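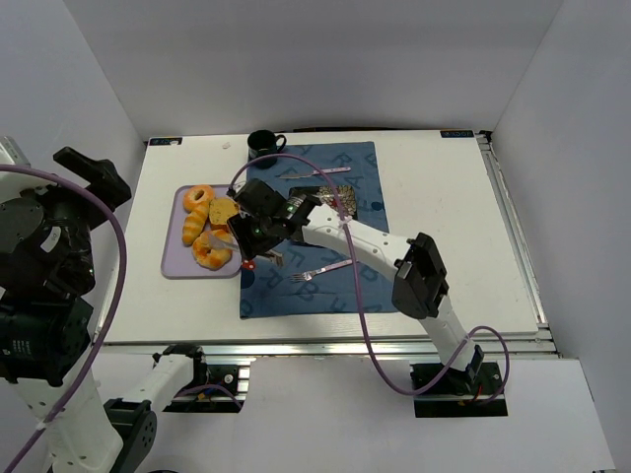
A Winter Without the Car

2026-03-29

I sold my car last August and have been taking the bus to work since. A few people have asked how it has gone, so I am writing it down while the winter is still fresh.

I live on the north side of Bremmont and work in Ledport. The 42 goes between them by way of the hospital and the old mill road. In the car the trip took 30 minutes if the bridge was clear. On the bus it takes longer, and how much longer depends on the hospital stop, where a lot of people get on and a few of them need the ramp. I had planned for the distance and forgotten about the stops.

The reason I sold the car was a repair bill. The shop wanted more to fix the transmission than I thought the car was worth, and I had already put new tires on it in the spring. I had also been paying for a parking space downtown. When I added parking to gas and insurance, the car cost me 421 dollars a month before anything broke. I did that math at the kitchen table over breakfast, then did it again because I didn't like the answer. The next week I sold the car for parts and bought a bus pass.

The first month was easy. The weather was good and I liked walking to the stop. I read two library books I had already renewed once. I got home in a better mood, which I put down to not crossing the bridge behind the wheel.

November was harder. It gets dark early, and the stop on my side of Ledport has no shelter, only a pole and a bench that faces the wrong way. Drivers will pass you if you stand back from the curb in a dark coat. It happened to me once, and the wait for the next bus was long and cold. I bought a reflective band for my sleeve and now I stand right by the pole. I haven't been passed since.

Groceries were the other problem. I used to shop every other week and fill the trunk. Now I stop at the small market near the transfer point and carry home what fits in a backpack. It costs more per item. I also throw out much less food, so the total has come out close to even. Heavy things like rice, detergent and cat litter I order for delivery once a month.

For trips the bus can't do, I rent. There were fewer of those than I expected: one wedding, one dentist who has moved out past the highway, one weekend at the lake. I set aside 200 dollars a month for rentals and cabs, and in most months a good part of it was still there at the end. December used it all.

The mornings are what changed most. I have to leave at a set time, so I get up at a set time, and there is a stretch after breakfast when I'm ready and it is too soon to go. I used to fill that with the phone. Lately I just sit. I check the weather, pack lunch, and leave when the clock says so. If I miss the early bus the next one still gets me in on time, but it is the school bus in all but name and there is nowhere to sit.

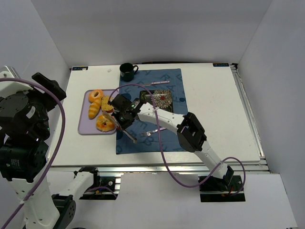

One reader wrote after my last post that I was making it sound simpler than it would be for anyone with children or a night shift, and that the 42 stops running before the late shift at her plant lets out. She is right. I work regular hours at a desk and I live a short walk from the line. If either of those were different I would have bought another used car that same week. The last bus out of Ledport leaves early enough that I have skipped things I wanted to go to, and I don't have a fix for it beyond paying for a cab.

She also asked about ice. The walk to my stop is downhill and the property on the corner doesn't get shoveled. I bought a pair of slip-on cleats in January and felt silly in them for a day or so. They stay by the door. The one time I left without them I fell and landed on my lunch.

There are small things I miss. I kept an umbrella, a blanket and a phone charger in the car, and now I have to decide each morning whether I need them. I miss singing. I miss being able to leave a party without looking at a timetable — I have become the person who stands up in the middle of a story and gets her coat.

The pass goes up in price this summer. The notice is taped behind the driver's seat, and it says the schedule will change too, with fewer trips in the middle of the day and one more in the evening. The evening one would help me. I have written to the transit office to ask when the new timetable will be printed and haven't heard back. My pass runs out before then, so I'll buy one more at the old price.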